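Cekden Furniture Paint, 500 ml tin

A water-based satin paint for tables, chairs, shelves, toy boxes and anything else in the house that gets leaned on, bumped into and wiped down twice a day. Made in small batches at our Kindgate works and sold in 36 colours.

We love this paint! We've been making wall paint under the Cellby name for years, and every spring people would ring up and ask if they could use what was left in the tin on a bedside table. Well, you can, but it marks if you so much as look at it. Cekden is our proper answer. It goes on with an ordinary brush, it levels out beautifully while you put the kettle on, and it dries to a soft low sheen that hides a wobbly hand.

Choosing a colour
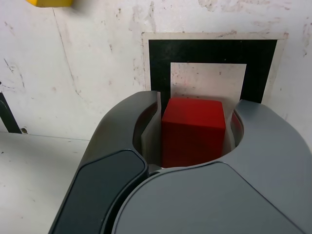

Furniture can take far more colour than a wall can. A shade that would be exhausting on four sides of a bedroom is often a joy on a stool or the inside of a cupboard, so do be brave with the small pieces. Our brights were mixed with exactly that in mind. Think how strongly a red cube stands out between two greys, one dark and one lighter, and you have a good idea of what a single red drawer front does for a grey chest. Pillar is our warmest red and the one we'd pick for that job. If you want something quieter, try Damson or Old Brick, which both settle down nicely next to bare wood.

The greens run from Gooseberry (fresh, a bit cheeky) through to Morrison, a deep bottle green that was meant to be a one-off and has outsold nearly everything else on the card. It looks almost black in the tin. Don't panic – it opens up as it dries, and by the second coat you'll see the green come through.

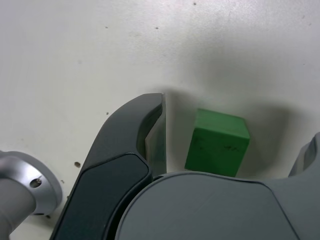

Yellows need a little more patience. They are naturally thinner in cover than the darker shades, whoever makes them, and on a dark surface you should plan for a third coat or use our Pale Primer first. Custard and Haystack are both gorgeous once they're built up, and Haystack in particular has a lovely glow in a north-facing room.

Getting the surface ready

Wash the piece with warm water and a drop of washing-up liquid, rinse it and leave it overnight. Rub it over with fine sandpaper, going with the grain on bare wood. You're only taking the shine off, so there's no call for an electric sander unless the old finish is flaking. Wipe away every bit of dust with a barely damp cloth. Fill dents now, before the primer goes on, and sand the filler flush.

Bare pine, knots and anything with old varnish on it should be primed. Melamine and other slick boards need our Grip Coat underneath. Previously painted furniture in sound condition can usually be painted straight over.

Putting it on

Stir the tin well, right down into the corners, and stir again halfway through the job. Use a soft synthetic brush for legs and rails, and a small foam roller for flat tops and doors. Thin coats, please! Two thin ones will always beat one thick one, which can drag and wrinkle on you. Recoat after 4 hours at normal room temperature, longer if the weather's damp.

Start with the piece upside down and do the legs and underneath edges first. Then turn it over and finish with the top, working from the middle out to the ends and keeping a wet edge as you go.
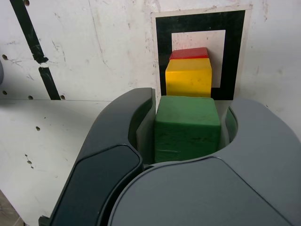 One reply to our September newsletter asked whether the roller leaves a pebbly texture on a big dining table, and said a friend had ended up brushing the whole thing to get rid of it. It can do, especially with a cheap roller or a warm room. A very light pass with a nearly dry brush straight after rolling, all in one direction, smooths it out. On a long table, do this in strips about as wide as your forearm is long and don't go back over a strip once it starts to feel tacky.

Everyday life with it

Cekden feels dry quite quickly but carries on hardening for a couple of weeks. Go gently during that time: coasters under mugs, a cloth under the lamp, no sticky tape. Once it's fully hard it shrugs off tea, jam, felt-tip (most of the washable sorts) and the general wear of a busy kitchen. Clean it with a soft cloth and mild soap. Scouring pads and cream cleaners will polish shiny patches into the finish.
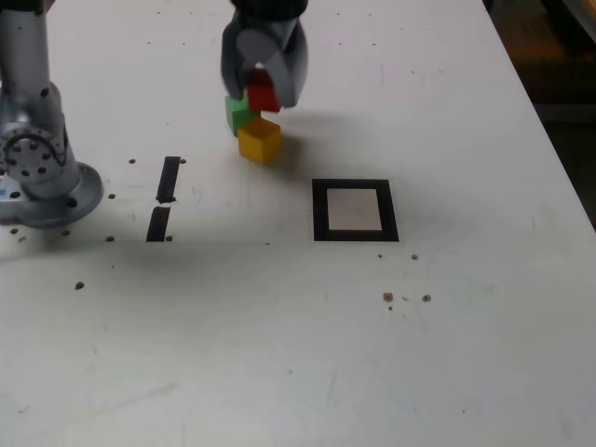 Pale tops show specks and smudges sooner than mid-tones do, as anyone with a white table will know, and for those we suggest a coat of Clear Top as well. It doesn't yellow, and it gives you a slightly tougher surface to scrub at. You can leave it off the legs.

Touching up is easy. Keep a spoonful of paint in a small jar with a tight lid, dab it on chips with an artist's brush, and feather the edge with your finger.

Sizes and extras

500 ml tin: enough for two coats on a small table and a pair of chairs
Sample pot: all 36 colours
Pale Primer, Grip Coat and Clear Top: 500 ml each
Hand-painted colour card: free with any sample pot

Store tins upright, somewhere frost-free, with the lid tapped down firmly all the way round. Brushes and rollers wash out in water.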